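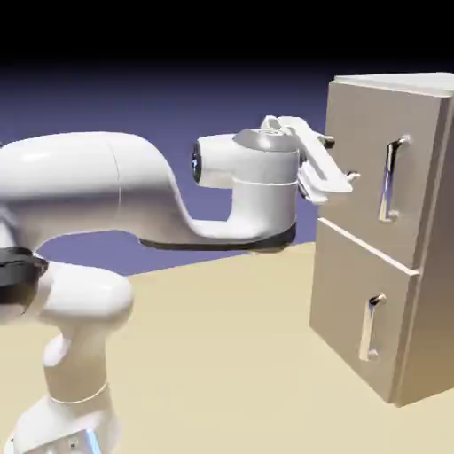 Lowri Skyrme
Simulation Practice Lead, Sayce Robotics Standards Group
April 2019

1/ The Group has released its revised practice note on simulated door-opening tasks. It applies to every team submitting results to the Plorkamside programme. This thread sets out the main requirements. The full note runs to 16 pages and takes precedence over any summary given here.

2/ Scope. The note covers fixed-base arms with parallel-jaw grippers working on hinged household furniture: cupboards, cabinets, pantry doors. Drawers are dealt with in a separate note, now in draft. Mobile bases are out of scope.

3/ The reference layout is deliberately plain. One arm, one two-door cabinet, a bare floor. Teams may add clutter, textures or changes in lighting in later rounds, but the plain layout must be run and reported first.

4/ Start pose. The gripper is to begin clear of the cabinet, with no contact registered between any finger and any door. A run that begins in contact is void and may not be replaced by another run under the same number.

5/ Handles. Each door in the reference model has a vertical bar handle, and the two are set at different heights and on different sides of the centre line. A controller tuned to one door must therefore be reported on both. Reporting the upper door alone has been the most common fault in submissions to date.

6/ Contact and force. Peak force at the fingertips must be logged for the whole run, including the retreat. Teams using the Jesen physics settings should record the solver step size as well. We have received logs in which the step size was changed partway through a series without any note, and the results could not be compared.

7/ Penetration. Simulators will sometimes allow a fingertip to pass into a solid door panel. Any overlap beyond the tolerance in Table 8 is to be recorded as a collision, whether or not the door subsequently opens.

8/ Number of runs. 207 runs per door is the minimum. Failed runs stay in the total. Runs stopped by a software crash are listed separately, with the crash log attached.

9/ Success. A door counts as open when it has passed the required angle and the gripper has released the handle. Programmes that stop the clock at first movement of the hinge are measuring something else and should use a different heading for it.

10/ Renders. Still pictures are welcome in a submission and must be labelled as renders. They are not evidence of performance. Please do not retouch them, and please keep the same camera position across a series wherever possible.

11/ Transfer to hardware. Nothing in the note authorizes use on a physical arm. A simulated pass is a condition of applying for time in the Gorker test bay — it does not replace the site risk assessment, the guarding check or the emergency stop test.

12/ Consultation. The draft drew 466 written comments. Most concerned force logging, and clause 6 was rewritten in response. A proposal to permit averaged force figures was considered and not adopted.

13/ My colleague Emrys Pumphrey is responsible for the reference model files. Requests for changes to cabinet dimensions, handle placement or hinge friction should be sent to him in writing, with the file version quoted.

14/ Submissions already under review will be assessed against the earlier note. Teams who would prefer to be assessed under the revised one may withdraw and resubmit without penalty.

15/ Questions on interpretation may be left as replies to this thread. Answers that affect more than one team will be added to the note as numbered clarifications.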